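Date: Mon 8 July
To: Illora Falcons boosters list
Subject: Re: [falcons-boosters] new offense?? and the bus thing

Hi all,

Answering a few of these in one go so I don't clog everybody's inbox again. The original message is quoted in pieces and my replies are underneath.

> I heard at the pool that we're going no-huddle this fall. Is that true? My
> son is a left guard and he is already wiped out by halftime. Who decided
> this and does it mean he has to lose weight?

Partly true! I sat in on the parents' night in the film room, and what the coaches are putting in is a tempo package, mostly for the start of each half and after a big gain. The rest of the time they'll huddle up like always. They showed us the tape from the Medve game last year (ugh) and you could see how Medve got us: every time they picked up a first down they were back on the ball before our safeties had turned around. Our guys were still looking at the sideline. So we're borrowing that, and good for us, I say.

Nobody has been told to lose weight. The linemen do have a new conditioning plan, shorter sprints with less rest, and they're going to rotate seven or eight kids up front instead of running the same five into the ground. I thought that was the best news of the night. Mine came home from the Misitz game last season and fell asleep on the kitchen floor with one cleat on.

> Also what is happening with 7 on 7? The schedule on the website still says
> January, which can't be right.

The website is last winter's weight room schedule, ignore it. I've asked for it to come down. Passing league is Tuesday evenings on the practice field, and the two we still have to play are Misitz at home and then Clametti over there. Clametti is the one to watch if you can only make one – they lost their quarterback to graduation but the kid coming up behind him throws a beautiful deep ball, and our corners are going to get tested. Bring a chair, they've roped off the bleachers on the visitors' side for painting.

No linemen at 7 on 7, obviously, but they're doing their own lifting that night and the bigs like it when somebody brings popsicles. Hint hint.

> Last thing, the bus. I can't believe we're asking for money for that again.
> We did the raffle and the mattress sale and I was told that covered it.

It covered the regular season. What's left is the camp trip, and for that we're short $3000. I know, I know. The price of the charter went up and we need 2 buses this year because the freshman class is so big (which is a nice problem, I keep telling myself). The district pays for school buses to away games and that's it, anything overnight is on us.

We kicked around a few ideas after the meeting. A car wash in the bank lot, a golf scramble, or selling the old game jerseys with the numbers on. I like the jerseys. There are boxes of them under the stairs at the field house and the dads who played here in the old green would buy them in a heartbeat. If you have a strong feeling one way or the other, write back to the list and we'll talk it over at the next meeting.
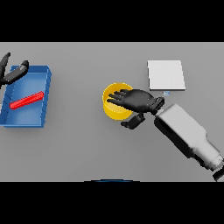

Do the freshmen go to camp with the varsity?

They ride up on the same day and stay in the same dorm, but they practice on the lower field with their own coaches and head home a night early.

OK, a couple of housekeeping bits. Physicals have to be turned in before the first padded practice, and the school nurse's office is closed until August, so take them to the front desk in the main building. Helmet fitting is on a Saturday, 9 to noon. If your kid got a haircut or plans to get one, do it before the fitting, the equipment guys begged me to pass that along.

We also still need 4 people for the chain crew at the JV games. You get in free, you stand closer than anybody, and you have to keep your mouth shut about holding calls, so it may not be for everyone on this list – me included.

I'll be at the Misitz 7 on 7 with the sign-up sheet for camp snacks. Look for the yellow umbrella.

Go Falcons!

Your boosters secretary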